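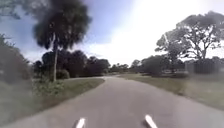 Shop > Interior > Seat Heaters > Miretetti Stisia Heated Seat Kit

Print this page | E-mail this page

Miretetti Stisia Heated Seat Kit (pair, front seats)

I've been selling bits and pieces for older cars for a good while now, and heated seats are the thing people ask me about most once the mornings turn. Usually it's somebody who drove their sister's newer car for a weekend and came home spoiled. I get it! My own daily driver left the factory with cloth seats and a cigarette lighter and that was your lot, so the Stisia kit went into mine before it ever went up on this page.

It's a carbon-fiber element kit that goes under your existing seat covers, two pads per seat (one for the base, one for the backrest), with its own harness, relay, fuse and a pair of round switches. You aren't buying a plug-in cushion here. Once it's in, all you see is the switch.

What's in the box

4 heating pads with adhesive backing
2 round switches, high/low/off, with a small amber light
1 wiring harness with relay and inline fuse holder
1 spare fuse
A bag of hog rings and a bag of zip ties
Instructions (see my grumble further down)

You'll need your own hog ring pliers. I sell those separately, or borrow some from anybody who does upholstery. Please don't try it with needle-nose pliers, I did the first seat that way and my thumbs were sore for days.

The pads

Each base pad is 515 mm long and can be trimmed at the bottom, but only across the marked lines. The lines are printed on the fabric in white and they're easy to see. Cut anywhere else and you'll go through a conductor, and then the pad is a very thin blanket. If your seat has a deep seam running across it (most sport seats do), you lay the pad so the bare strip in the middle tucks down into the seam. There's a bare strip on both pads for exactly that, and it's a bit more forgiving than the kit I used to carry, where the strip was so skinny you had to fight it.

Carbon elements spread the warmth out pretty evenly. The older wire type gave you stripes, if you remember those. I had a wagon with wire elements years ago and I could have told you where every loop was with my eyes shut.

How warm, how fast

On high I notice it in my back first, usually before I've got to the end of my street, and then the base catches up. High is honestly too much for me after a while (my wife leaves it on high from November to March, so there you go). Low is where I leave it. Both settings are controlled by a thermostat built into the base pad, and it'll cut out and back in by itself once the seat's up to temperature. You might hear a faint click from the relay if the radio's off. That's normal.

Leather takes longer than cloth, and thick sheepskin covers on top will slow things down a lot. If you've got sheepskin I'd say live with the sheepskin for a winter first and see if you still want the kit.

Will it fit my car?

Any 12-volt car with removable front seat covers, pretty much. That's most things from the seventies on up. Here's where I'd stop and write to me first:

- Seats with a side airbag in the backrest. Some are fine, some have the bag wrapped up in the cover, and I won't guess from the model name. Leave airbag seats to a pro.
- Seats with an occupant sensor in the base. The pad can confuse it, and you really don't want that. Passenger side especially.
- Covers that are bonded to the foam. You can't get underneath without wrecking them.
- 6-volt cars. Sorry, no.

Rear benches come up a lot too. You can use this kit on the outer rear seats if the bench cover comes off in one piece, but you'll want to extend the harness, and I don't stock the extension. Ask Gareth.

Speaking of Gareth

Gareth Staniforth has the trim shop over in Hebden and he fits these for people who'd sooner not take their seats apart. He's done a whole pile of them by now and he's the one who talked me into carrying Miretetti in the first place. Up to 9 hours for a pair, he reckons, if the seats are fussy, and a lot less if they're simple. He books up quickly once it gets cold, so if you want it done for winter, give him a shout in September. Fitting is between you and him. I don't take a cut and I don't hold his calendar.

Doing it yourself

If you can get a seat out of the car and you've got a free Saturday-sized chunk of time, you can do this. Disconnect the battery, unbolt the seats, carry them somewhere with decent light. Take photos of how the cover is clipped before you pull anything. Start with the passenger seat, that's my one big tip, so your learning mistakes end up under somebody else.

The base cover usually comes off from the back edge forward. Snip the old hog rings, peel back, wipe the foam down and let it dry, then lay the pad dry before you take the backing off. The adhesive grabs hard and you get one go at it.

Wiring is simpler than it looks. Red goes to battery positive through the fuse, black to a clean chassis ground, and the thin white one to something that's only live with the ignition on. Don't skip the white wire and run it straight off the battery, however tempting. I've had two customers do that and call me about a flat battery.

The switches want a 3/4 inch hole. Lots of people put them in a blank switch panel, mine are on the side of the console where my knee doesn't hit them.

Now the grumble. The printed instructions are tiny and the drawing of the relay is upside down compared with the real thing. Follow the numbers stamped on the relay itself and ignore the drawing. I've told Miretetti, and they were nice about it, and the next batch came with the same sheet. I slip my own page of notes in every box I send.

Price and shipping

The kit is $200 for the pair of front seats, switches and harness included. I don't split kits, so please don't ask for one seat's worth (I know, I know, but then I'm left with half a kit). Spare switches are sold on their own and come in handy if you drop one down the heater vent like I did.

Orders that reach me before 2 p.m. go out the same afternoon. Everything else goes the next working day.

Warranty and returns

You get 3 years on the pads and harness from Miretetti. The switches are covered for one. Returns are fine while the backing's still on the pads. Once it's peeled or trimmed I can't take it back, so do lay everything out and check the sizes first. If a pad is dead out of the box, call me and I'll send another. Test them before you glue them! Touch the leads to a 12-volt battery through the fuse and you should feel the pad start to warm under your hand.

What about the Mirnuvby kit?

I carry that one too and it costs less. It's a decent wire-element kit with a single heat setting and a rocker switch. For a truck or a car you don't plan to keep long, I'd happily sell you one. The pads can't be trimmed at all though, so measure the flat part of your seat before you order, and if it's a narrow bucket seat go for the Stisia.

Stock gets thin in the fall and I normally reorder in June, so summer's a good time to buy if you like to plan ahead. Questions, drop me a line with the make, the year and a photo of the underside of the seat if you can get one.

Related items

Miretetti Stisia replacement switch, round, amber
Mirnuvby single-heat seat kit
Hog ring pliers, angled
Hog rings, bag
Blank switch panel, universal
Inline fuse holder, waterproof
Heated steering wheel wrap, lace-on

Print this page | E-mail this page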